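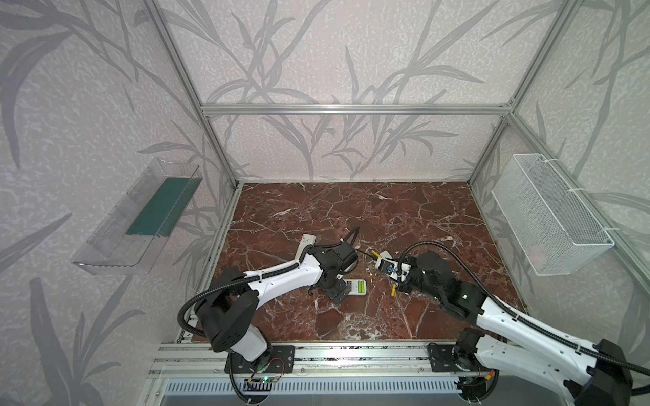 Reading time: 2 min

Hanging baskets and trays above a marble work surface

A red-brown marble top with pale veins looks best with little on it. Small items can go on the side walls, where they stay within reach and leave the stone clear. Allow an afternoon for one basket and one tray.

You will need:
A rectangular wire mesh basket, open at the top
A clear acrylic tray with a lip at the lower end
11 zip ties, including spares
A level, a pencil and low-tack tape
Side cutters

1. Wipe the walls with a dry cloth. Printed wallpaper marks easily, so keep water off it.

2. Hold the basket against the wall and tape it in place. Leave 11 inches between the bottom of the basket and the marble. Check the top edge with the level and mark the corners lightly.

3. Make two small holes at each corner mark, pass a zip tie through the mesh and the wall panel, and close it behind. This only works on a thin panel you can get behind. On a solid wall, use screw hooks.

4. Pull all the ties snug before you tighten any of them fully. Trim the tails flush. White ties blend in with white wire.

5. Put the tray on the opposite wall, angled so things slide down to the lip. Peel the film off the acrylic first.

6. Load each piece lightly and leave it overnight. If the basket sags, add a tie at the middle of the top edge.

White wire and clear plastic both let a leaf or bamboo pattern show through. Solid bins will hide it.

Dust the mesh with a soft brush. Use a damp microfiber cloth on the acrylic, and no glass cleaner with ammonia.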